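2020-03-25

Finished Act Two last night! Well, finished learning it, which is a long way from singing it, but I got from the first page of the garden duet to the end of the finale without stopping, alone in the kitchen with the pitch pipe and the vocal score propped against the bread box, and I only came to grief in the one spot where everybody comes to grief.

I should write down what the piece is, because in ten years I'll read this back and have forgotten. It's called Preris, it's in three acts, and I had never heard a note of it before January. Kinga Katona found the score in a box of parts she bought for the sake of some oboe music. It's a hand-copied piano reduction of 265 pages, with the last eight in a different hand and in a different color of ink, and no composer's name on the title page, only "Preris, a lyric drama" and a stain. Kinga thinks 1860s. Adelmo thinks later, from the way the horns come in (there are little horn cues penciled in the piano part). They have been arguing by email for two months and copying me on all of it, and I love every word.

The story is the usual glorious nonsense. Preris is an island. The old governor, Fondov, has sworn to marry his ward to whoever brings back the bell from the sunken church, and the ward, naturally, is already in love with Pace, a tenor, who can't swim. I play Bundon, the governor's steward, bass-baritone, who knows where the bell is all along and won't say. I have never in my life had a part with this much to hide. Bundon is on stage for nearly all of the second act and for long stretches he only listens, and then he gets four bars, and they're wonderful bars, low and a bit sour, with the tune going by over his head.

So, Act Two. It opens with the women's chorus mending nets, in a rocking 6/8 that I've been humming while I do the dishes. Then the duet, which is pretty but too long, and Kinga wants to cut the second verse. I'd fight her on that, even though I'm not in it. The second verse is where the harmony slips down a half step under the word "tomorrow" and you feel the floor go. If we cut it, the slip happens again in Act Three for no reason.

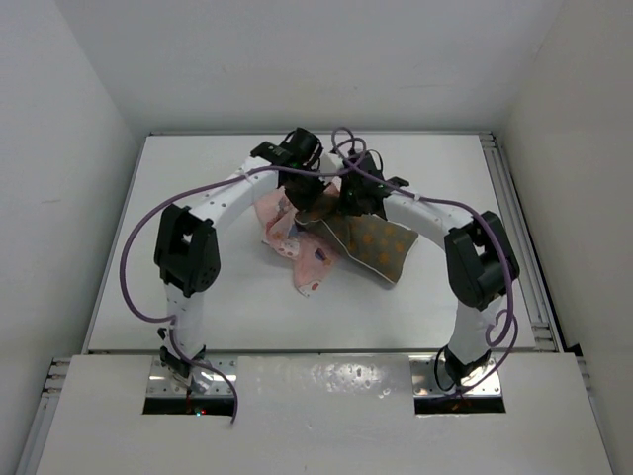
After the duet comes my aria, if you can call it that. It's marked "almost spoken" and it's 99 bars long, and I had it down as a dull stretch to be gotten through until last week, when I finally quit trying to make it beautiful. Adelmo's advice, over the phone, was to sing it as if I were adding up a bill. I tried that and it came alive! The line keeps starting over from the same D, like a man who loses his place, and each time it climbs a little higher before he gives up. The top is only an E flat. But by the time you get there you've been sitting on that D for so long that the E flat feels like a shout. I sang it three times through and then once more with the window open.

The words are a puzzle. Whoever copied them was tired. In bar 40 Bundon says either "the bell has no tongue" or "the belt has no tongue," and I know which one I'd rather sing, but a steward might well care about belts. Farther on there's a whole line that scans perfectly and means nothing at all. Kinga says leave it. Adelmo has rewritten it twice and both his versions are better sense and worse to sing, with a nasty "ee" on the long note. I'm on the side of nonsense.

Then the finale. The governor comes in, Pace comes in wet, the chorus comes back with the nets, and it builds up over a bass figure of five notes that never changes from start to end. The place where I fall apart is when the figure passes from the piano to me and the beat turns around. I'm the floor of the whole building for sixteen bars, and if I come in on what feels like the strong beat, I'm wrong. Kinga told me to tap it on my leg. I tapped it on my leg, on the table, on the cat. The cat has it cold.

We were going to read the whole thing through at Kinga's in April, eight singers and a piano, with soup. That's off, of course, and I was low about it for a couple of days. But she has had the idea of each of us recording our lines at home against her piano track, and then stitching together the net chorus, just to hear it once. It will sound dreadful and I can't wait. She's sending the track tonight if she can get the upstairs piano to stop buzzing on the low A.

Other thoughts before I forget them. Don't breathe before "harbor." The trill on the last page is surely a copying slip, no bass has ever wanted that trill, but I'll learn it anyway. Ask Adelmo whether his horn cues in the finale are meant to be loud, because if they are I need to save something. Ask Kinga who "R." is in the margins of the last pages, since R. writes "slower!" on nearly every one of them and I agree with R. every single time.

Act Three tomorrow. I've peeked. Bundon gets the bell.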